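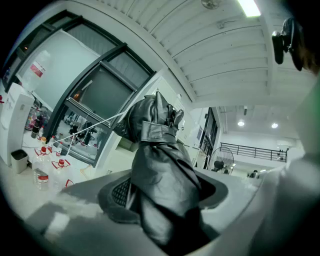
598 words

The Glove at the Counter

1. Matters Concerning the Counter

It is recorded in the occurrence book of the Ponditent building, third floor, that in May a grey glove was found standing in the round opening of the white counter, with its fingers raised and its cuff gathered at the rim. The entry was made at 7:40 in the morning by Honeylyn Lagman, Senior Records Officer, who signed it and assigned it the number 2141.

Under the standing instructions, any article left in a shared area was to be returned to its owner or placed in a locker until the owner came forward. Ms. Lagman had applied these instructions for eleven years to umbrellas, lunch containers and, on one occasion, a cello. She saw no grounds for treating a glove differently.

The difficulty lay in the wording. The instructions required an article to be "left." The glove did not have the look of a thing that had been left. It was creased as a working glove is creased, and it stood with its sleeve going down into the dark of the hole, in the manner of an employee who has been asked a question and has put up a hand to answer it.

Ms. Lagman filled her cup at the water dispenser and considered the matter. The morning came through the black window frames, and the overhead light lay along the folds of the glove. On the bench, the big jugs with the red caps waited to be put away, and she put them away, as this was also her duty. When she came back to the counter the glove was as it had been.

She wrote to Katent, the firm that had fitted out the floor, asking whether the opening had been supplied with a glove. Katent replied that it had supplied a counter. She wrote to Mr. Ahonen on the floor below, who had once lost a glove, and received a courteous letter of two pages concerning a different glove, brown, lost in Thunder Bay in the winter his father died. He had not expected to be asked about it. He thanked the office for its inquiry and requested that the file be kept open.

Ms. Lagman opened a file. She had not previously been thanked for an inquiry, and she read the letter again at noon, standing at the counter, and then a third time aloud. She did so in an ordinary speaking voice. The occurrence book makes no mention of why.

In the afternoon she went to the lockers to see whether a compartment was free. Most of the doors were shut, and one had its key hanging in the lock. The compartment she tried had been given up by the Pendska people when their lease ended, and was listed as cleared. It had not been cleared. A crinkled yellow-orange packet lay toward the back of the shelf, and there was something dark in the space beneath.

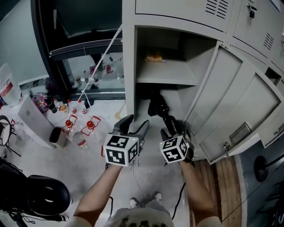

2. Matters Concerning the Locker

The packet was entered as item 351. The dark article below the shelf was not entered at once. Ms. Lagman recorded only that she had put her hand in and had found it to be soft, and that she had then closed the door and gone to sit down.

She returned at ten past four. The article was a glove, brown, for the left hand, with a mended thumb. The mending had been done in wool of a slightly different colour by a person with more patience than skill.

No provision in the standing instructions dealt with the recovery of an article that had been lost in another city. Ms. Lagman read them through to the end to be certain. She then placed the brown glove in an internal envelope, addressed it to Mr. Ahonen, and carried it down the stairs herself, although the mail was collected at five.

He was putting on his coat. The conversation that followed was not minuted. It is known that the lights on the lower floor were still on at 6:00, and that Ms. Lagman missed her usual bus and took the one after.

The following morning she amended entry 2141. Beside the word "left" she wrote "on duty," initialled the change, and went to fill the kettle.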